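# 손으로 잡고 가르치는 집게, 릴트니스 이야기

로봇은 물건을 어떻게 집을까요? 사람은 컵을 보면 그냥 손을 뻗어 잡습니다. 로봇은 그렇게 하지 못합니다. 어디를 잡을지, 얼마나 세게 쥘지, 어느 쪽으로 들어 올릴지를 배워야 합니다.

이 글에서는 로봇에게 집는 법을 가르칠 때 쓰는 도구를 소개합니다. 이름은 릴트니스(Riltness)이고, 플랄스테드(Plallstead)라는 회사가 만듭니다. 초등학교 3학년 이상이면 읽을 수 있게 썼습니다. 어려운 낱말은 글 끝에 모아 두었습니다.

## 릴트니스는 로봇인가요?

릴트니스는 혼자 움직이지 않습니다. 사람이 손잡이를 쥐고 쓰는 집게입니다. 방아쇠처럼 생긴 부분을 당기면 집게가 오므라들고, 놓으면 벌어집니다. 고기를 굽는 집게와 비슷하다고 생각하면 됩니다.

다른 점이 하나 있습니다. 릴트니스에는 카메라가 달려 있습니다. 사람이 물건을 집는 동안 카메라가 집게 앞쪽을 계속 찍습니다. 이렇게 모은 영상을 컴퓨터에 넣으면, 컴퓨터가 영상을 여러 번 보면서 집는 법을 배웁니다. 배운 내용은 나중에 진짜 로봇 팔에 옮겨 넣습니다.

그러니까 순서는 이렇습니다.

1. 사람이 릴트니스로 물건을 집습니다.
2. 카메라가 그 모습을 찍습니다.
3. 컴퓨터가 영상을 보고 배웁니다.
4. 로봇 팔이 배운 대로 움직여 봅니다.

네 번째 단계에서 잘 안 될 때가 많습니다. 그러면 다시 첫 번째로 돌아가서 영상을 더 모읍니다.

## 집게 손가락은 왜 두 개인가요?

사람의 손가락은 한 손에 다섯 개입니다. 릴트니스의 손가락은 2개뿐입니다. 손가락이 많으면 할 수 있는 일도 많아지지만, 배워야 할 것도 그만큼 늘어납니다. 엄지와 검지만 써서 연필, 양말, 귤을 집어 보세요. 생각보다 많은 것을 집을 수 있습니다.

손가락은 검은 플라스틱입니다. 안쪽에는 파란색 패드가 붙어 있습니다. 패드의 겉은 매끈하지 않고 오톨도톨합니다. 운동화 바닥에 무늬가 있는 것과 같은 까닭입니다. 매끈한 플라스틱으로만 집으면 물건이 미끄러집니다.

## 무엇을 집으면서 가르치나요?

공장에서 쓰는 로봇은 똑같은 물건만 집는 경우가 많습니다. 같은 상자, 같은 나사, 같은 병이 줄지어 옵니다. 집에서는 그렇지 않습니다. 이불 위에 인형이 있고, 그 밑에 책이 있고, 옆에 휴지 상자가 있습니다. 어제와 오늘의 모양도 다릅니다.

그래서 릴트니스로 연습할 때는 집에 있는 물건을 그대로 씁니다. 침대도 좋은 연습 장소입니다. 침대는 책상보다 어렵습니다. 바닥이 푹신해서 물건이 기울어지고, 시트에 주름이 잡혀 있어서 물건의 끝이 어디인지 알아보기가 힘듭니다.
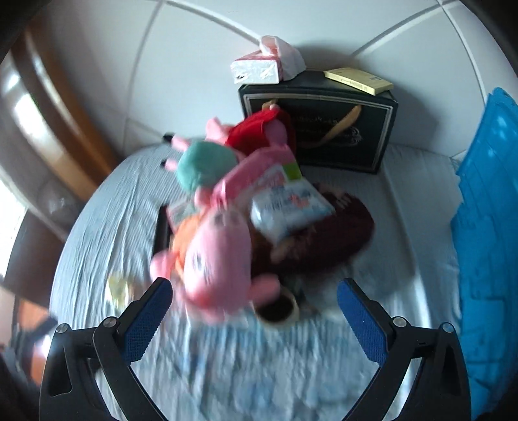
인형은 특히 가르칠 것이 많은 물건입니다. 딱딱한 상자는 어디를 잡아도 모양이 그대로입니다. 봉제 인형은 잡은 곳이 쑥 들어가고, 들어 올리면 나머지 부분이 아래로 늘어집니다. 귀를 잡을 때와 배를 잡을 때 늘어지는 모양도 다릅니다. 분홍 돼지 인형처럼 몸이 큰 것은 집게에 가려서 뒤에 무엇이 있는지 안 보이기도 합니다.

색깔도 문제가 됩니다. 분홍 인형 옆에 분홍 상자가 있으면 컴퓨터는 둘을 하나로 착각할 수 있습니다. 사람은 인형과 상자가 다르다는 것을 금방 압니다. 컴퓨터는 비슷한 영상을 아주 많이 보아야 구별합니다.

물건이 겹쳐 있을 때는 무엇부터 집을지도 정해야 합니다. 보통은 맨 위에 있는 것부터 집습니다. 아래에 깔린 것을 먼저 당기면 위에 있던 것이 굴러떨어집니다. 컵처럼 둥근 물건은 다른 물건이 살짝 밀기만 해도 움직입니다.

## 천천히 움직여야 합니다

카메라는 빨리 움직이는 것을 찍으면 흐릿하게 찍습니다. 달리는 자전거를 사진으로 찍으면 번져 보이는 것과 같습니다. 물건을 휙 들어 올리면 그 물건의 테두리가 번져서 컴퓨터가 알아보기 어려워집니다.

설명서를 쓴 매켄지 르뮤(Mackenzie Lemieux) 씨는 이렇게 적었습니다. "물이 가득 든 컵을 나른다고 생각하고 움직이세요." 처음 써 보는 사람은 대부분 너무 빠릅니다. 그렇다고 흐릿한 영상을 모두 버리지는 않습니다. 조금 흐린 것은 남겨 둡니다. 진짜 로봇도 움직이는 동안에는 흐린 영상을 볼 때가 있습니다.

## 얼마나 많이 찍어야 하나요?

한 가지 일을 가르치려면 영상이 많이 필요합니다. 플랄스테드의 안내서에는 '인형을 집어 통에 넣기'를 가르치는 데 영상 3,000개를 쓰라고 나와 있습니다. 여기서 영상 하나는 물건을 한 번 집어서 한 번 내려놓는 것까지를 말합니다.

혼자서 다 찍으면 팔이 아픕니다. 그래서 여러 사람이 나누어 찍습니다. 사람마다 집는 버릇이 다르기 때문에, 나누어 찍으면 로봇이 여러 가지 방법을 볼 수 있다는 좋은 점도 있습니다.

브룩스테드(Brurkstead) 어린이 과학관에서는 릴트니스를 직접 쥐어 볼 수 있습니다. 체험을 맡은 데클런 크로닌(Declan Cronin) 선생님이 하루에 100개까지만 찍게 합니다. 그 뒤에는 쉬거나 다른 전시를 봅니다.

## 좋은 점과 아쉬운 점

써 본 느낌을 정리하면 다음과 같습니다.

**좋은 점**

- 로봇 팔이 없어도 영상을 모을 수 있습니다.
- 집게를 여닫는 방법이 쉬워서 금방 익힙니다.
- 파란 패드가 닳으면 새것으로 바꿀 수 있습니다.

**아쉬운 점**

- 어린이 손에는 손잡이가 굵습니다.
- 종이 한 장처럼 얇은 것은 잘 안 집힙니다.
- 오래 들고 있으면 손목이 무겁습니다.
- 가방이 따로 들어 있지 않습니다. 들라크루아(Delacroix)에서 나온 가방이 크기가 맞지만 따로 사야 합니다.

## 안전하게 쓰려면

집게 사이에 손가락을 넣지 마세요. 힘이 아주 세지는 않지만 끼면 아픕니다. 동물이나 사람을 집으면 안 됩니다. 유리컵은 어른과 함께 있을 때만 연습합니다.

찍기 전에 방 안에 있는 사람에게 꼭 말해야 합니다. 카메라에는 집게 앞에 있는 것이 다 찍힙니다. 이름이나 주소가 적힌 종이, 가족사진은 미리 치워 둡니다.

## 낱말 풀이

**집게 손가락**: 릴트니스 끝에서 벌어졌다 오므라드는 부분입니다. 사람의 집게손가락과는 다른 말입니다.

**패드**: 물건이 미끄러지지 않게 손가락 안쪽에 붙인 조각입니다.

**학습**: 컴퓨터가 많은 영상을 보고 규칙을 찾아내는 일입니다.

**로봇 팔**: 모터로 움직이는 기계 팔입니다. 릴트니스에는 들어 있지 않습니다.

체험 시간표는 1월에 바뀝니다. 새 시간표는 과학관 안내 책상에서 받을 수 있습니다.

글 쓴 날: 2019-11-16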